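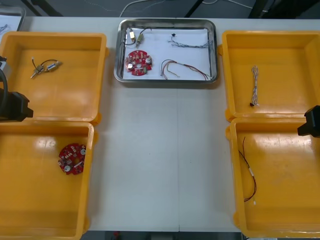
Last updated: May 20, 2018

4. Why Households Keep Small Electronics They No Longer Use

4.1 Background to the questions

The household survey was designed to find out what happens to small electrical goods between the day they stop being used and the day they leave the home. Earlier parts of this paper dealt with the amounts handed in at public drop-off points. The present section deals with the period before that, which collection records cannot show. A toothbrush, a toy or a radio may spend years in a drawer before anyone decides what to do with it, and the decision may be made by a person who never used it.

Questionnaires were sent to homes in Flullden, Sarness and Prisbridge. A total of 1,079 were returned in a form that could be used. The three towns share one waste authority but differ in their housing. Flullden is mostly older row houses with cellars. Sarness has a large share of rented apartments, many of them small. Prisbridge is spread out, and most homes there have a garage or a shed. The authority runs 20 drop-off points for small electronics across the area, with nine in Flullden, seven in Sarness and the rest in Prisbridge.

The questionnaire followed the Lundgren layout, in which people are asked to walk through their home room by room before they answer. In the trial run, people who answered from memory tended to name phones and chargers and little else. Those who opened their cupboards first also listed clocks, hair clippers, bathroom scales, battery toys, bicycle lights and a large number of items they could not name. The room-by-room layout was used for all homes in the main survey.

4.2 Storage as a delayed decision

Most people who kept unused electronics did not describe themselves as storing them. The words they chose in the open answers were "put aside," "left for now" and "in the drawer." Items were seldom placed somewhere on purpose. They were moved out of the way during cleaning or a change of furniture, and then moved again. In several Flullden homes the same box had gone from kitchen to hallway to cellar, gaining items at each stop.

Three reasons for keeping came up more often than the rest. The first was the belief that the item still worked or could be made to work. The second was uncertainty over where it should go. The third, given mostly for phones, cameras and computers, was concern over personal data. Cost was hardly mentioned, even in Prisbridge, where the drive to the nearest drop-off point is longest.

The belief that an item still worked was often untested. People wrote that a radio "only needs a new plug" or that a fan "was fine last time." We did not check these claims and have no grounds for saying how many were correct. Their effect on behavior is clear enough: an item believed to be working was rarely thrown away or handed in, and it was rarely used either.

4.3 Parts, cables and loose pieces

A separate page of the questionnaire asked for parts that no longer belonged to a complete product. It was added after the trial run, when people asked whether such things should be counted. The answers were longer than expected. Cables and power supplies made up most of the entries, followed by remote controls, battery covers and small motors taken from toys or kitchen tools.

Loose parts differ from whole products in a way that matters for collection. The owner of a broken hair dryer knows what it is and can look it up on the authority's list. The owner of a bare circuit board or a length of wire with a plug on the end often cannot. The list used in all three towns is arranged by product name, from "air freshener, electric" to "wristwatch," and has no entry for boards or wiring. People who looked for one reported giving up and returning the part to the drawer, or placing it in the general trash. A smaller group put it in with scrap metal.

The towns also use different colors for their containers. Flullden adopted yellow for small electronics some years before the others and has kept it. Sarness uses gray for all dry waste, with a label on the lid. Prisbridge changed color when its contract was renewed in June, and leaflets showing the old color were still being handed out at the library during the survey period. Answers from Prisbridge show the effect of this. People there were the most likely to say they knew that a service existed and the least likely to say they could recognize the right container. 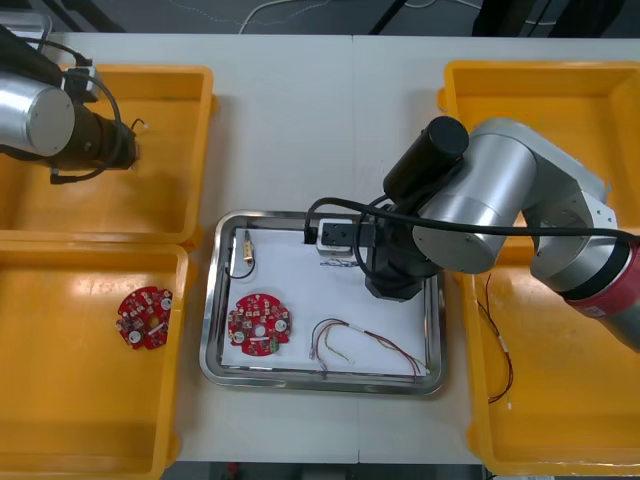

Figure 3. White work table with yellow bins on both sides and a steel tray between them.

4.4 Differences between types of home

Living space had less influence than we had assumed. It seemed reasonable to expect that people in small apartments would keep fewer things. Sarness homes did report fewer large items, such as printers and vacuum cleaners. For small items and loose parts the difference between the towns was slight. A drawer holds a great many cables, and nearly every home has a drawer.

Moving house had a stronger influence. Homes that had moved in the recent past reported fewer unused items of every kind, and the open answers explain why. A move forces a decision on each object, and it comes with a deadline. It also appears to lower the standard of sorting. Several people who had recently left a home in Sarness wrote that they had started with separate bags and ended with one. Landlords reported finding the same mixture in emptied apartments, although they were not part of the formal survey and their remarks are included only as background.

Homes with children listed more battery toys, as would be expected. They also listed more items described as "waiting for a battery." This group sits awkwardly between used and unused. We counted such an item as unused when the person answering could not recall the last time it had been switched on. A stricter rule would have raised the count in Flullden and left the other two towns almost unchanged.

4.5 What people said would help

The final question asked what would make it easier to hand things in. It was left open, with no suggested answers, and many people left it blank. Those who replied asked most often for a drop-off point at a place they already visit, with the grocery store named far ahead of the town office. The present points were chosen for truck access and are mainly at public works yards – locations that a person without waste to deliver has no reason to pass.

The second most common request was for permission to bring a mixed box. People were willing to carry a box of unknown parts to a collection point but were uneasy at the thought of sorting it in front of staff. Some had been turned away in the past, or believed they would be. The authority's written rules do allow mixed boxes of small electronics, provided that loose batteries are bagged separately. The rule appears on the back of the yearly calendar and, as far as we could find, nowhere else.

A third group asked for a way to hand over items that might still work so that they would be repaired and used again. Flullden has a repair evening at its community center, and people who had attended it gave noticeably more detailed answers throughout the questionnaire. They named parts correctly, knew which container was meant for them, and were more likely to state that an item was beyond repair. They did not report owning fewer unused items than their neighbors. Several wrote that they kept more than before, having learned which pieces could serve as spares.

4.6 Limits of the survey

Answers were given by one adult per home, and other members of the household may have had storage places of their own. Garages and sheds were covered less well than indoor rooms, which affects Prisbridge more than the other towns. Items kept at a workplace or with relatives were left out. The survey was also carried out before the new labels were fitted in Sarness, and answers about lids and labels in that town refer to the older set.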